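Skiltora Newsletter
Home | News | Rooms | Events | Contact
Print this page | E-mail this to a friend

This site uses cookies. By continuing to browse you agree to our use of them.

Do we need a games room?
By Renata Valdebenito
Jun 12, 2019

I voted against the games room in November, and I have been asked more than once since then whether I've come around. Not quite. I have been up there on 8 separate evenings, mostly because Tamara Prokopenko dared me to write something fair about it, and I will try.

The case for the room was that people in the Clellstead building eat lunch at their desks and go home without speaking to one another. Put in some tables and a long place to sit, the argument went, and they will mix. Benjamín Gaete made this case with a slide show. I remember thinking that the people on the slides were all about 21 and had nothing due on Friday.

What I have seen is that the people who already talked to each other now talk to each other upstairs. Accounts plays Accounts. The one real exception is the air hockey, which draws a crowd I would not have predicted. Gervasio Palma, who I had never heard raise his voice in fifteen years, shouts. He also wins, and there have been complaints about how he serves.

I have some complaints of my own. The teal on the walls is handsome by day and gloomy after five, whatever the paint chart said. The yellow tables are cheerful enough, but I have yet to see a full game of anything finished on one of them. People sit down, put out some pieces, look at their phones and wander off. Then the pieces migrate. Last month Sebastián Bravo found half a set of cards on the air hockey table and the other half in the second-floor kitchen.

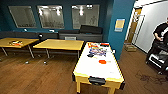
Which brings me to putting things away. The sign-up sheet asks whoever has the last slot to clear the tables, and I would like to know who believes this works. A playing surface is not a shelf. If you want to leave a game out overnight – and I understand that some of you are serious about your games – ask first, and use one of the yellow tables.

The long gray bench I will concede. It is comfortable, it seats a lot of people, and I have had two useful conversations on it, one of them about a leaking window that had been reported to the wrong office since winter.

The room comes up for review in November. Benjamín wants a second air hockey table. I want a lamp. Comments from either camp can go to Tamara, who is keeping a folder and says it is thin so far.

Print this page | E-mail this to a friend
Sign up to get the newsletter in your inbox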